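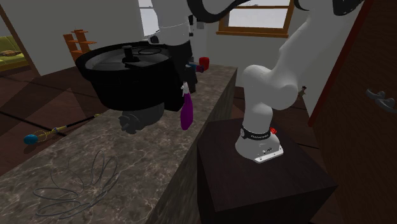 Đạt Ngô says the bean question was settled in December and he doesn't see why we are paying to settle it again. Salt in the soaking water gives you softer skins, baking soda gives you soft everything, plain water gives you what your grandmother made. That was his remark on the last entry and I am answering it here so it doesn't get lost.

September 20, 2025

It wasn't settled. I went back through the December pages and what we have is one run of each soak, different bags, and a tasting where everybody knew which bowl was which. Sang Thái wrote "noticeably creamier" next to the salted batch and then wrote the same words next to the plain one two pages later. I like creamy beans too, but I can't do anything with that.

What set this off again is the Zakell leaflet that came with the new order. They sell a "soak conditioner" for dried beans and claim it cuts cooking time and "protects the skin." No figures for either. The ingredients are salt, sodium bicarbonate and something they call mineral blend. So salt and soda, which we already own, in a nicer pouch. Muñoz in purchasing wants to know if we should stock it. My answer before starting was no, so read the rest with that in mind.

Today's setup. Black beans, all from the same sack, mixed by hand in the big bin first. Sack has no harvest date on it, only a packing date, and that bothers me more than anything else on this page. Old beans cook hard whatever you soak them in. If the sack is old, all of this tells us about old beans and nothing more.

Plain: tap water only, 2325 g.
Salted: same water, 50 g table salt.
Conditioner: same water, dose from the pouch.
All in the walk-in overnight, lids on, drained and rinsed this morning.

I left out a soda-only batch. Sang asked for one and was right to, I just ran out of containers. It goes first on the list for next time. Without it I can't say whether the conditioner does anything the soda wouldn't do alone.

Cooking was in fresh unsalted water, one batch after another. Boltari probe in the water the whole time. The Boltari reads a little differently depending on how deep you hang it, so I clipped it at the same spot every time and didn't trust it past that.

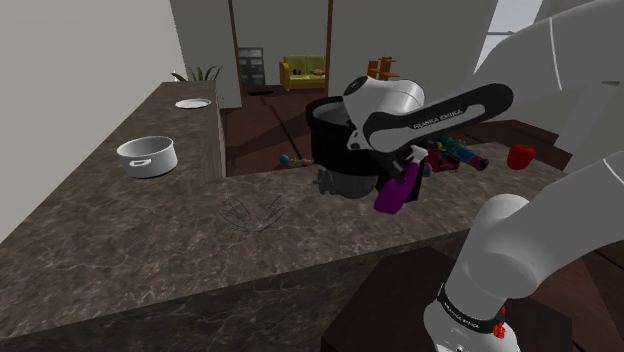

Black pot on its dark gray base, knob on the left.

Results, such as they are. The conditioner batch was done first, no argument there. It took 42 minutes from the return to a simmer until the beans I pulled out crushed flat between two spoons. Salted came next and plain last, but I was called to the phone during the plain batch and missed a check, so I won't write down a time for it. I know how that looks.

Skins: the conditioner beans had split more than either of the others. So much for protecting the skin. The cooking water was darker and had a slippery feel when I rubbed it between my fingers. Salted beans held together best. Plain was somewhere between, closer to salted than I would have guessed.

Taste: the conditioner batch had a soapy edge. Đạt came by and tasted from unmarked cups and didn't pick it out, though he also said they all needed onion. Sang picked it out right away and called it "dish rack." I'd want more tasters before I put that in front of Muñoz.

The Zoleo people had a chart in their newsletter that shows soda, salt and plain as smooth separate curves, time across the bottom, firmness up the side. Very pretty. It doesn't say how firmness was measured or how many batches went into it. I have never seen beans behave like that in a pot. Ours go along hard for ages and then a handful are mush while their neighbors still squeak. Please stop taping that chart to the wall.

Where I am now: salt in the soak probably does help the skins. I'd put it at "worth doing, costs nothing." The conditioner speeds things up, and I expect plain baking soda would too. I would not buy it.

To do:
Soda-only soak, same sack if there is any left.
Repeat plain, phone off.
Ask Zakell what the mineral blend is. Sang to write, I get rude.
Find out from the supplier what year these beans were grown.
Check whether our tap water has changed since December. Hard water alone could swamp a difference of this size and we never wrote it down.

Leftovers are in the walk-in, labeled on masking tape. The plain ones are fine for staff lunch. Rinse the conditioner ones before you put them in anything, and add the onion.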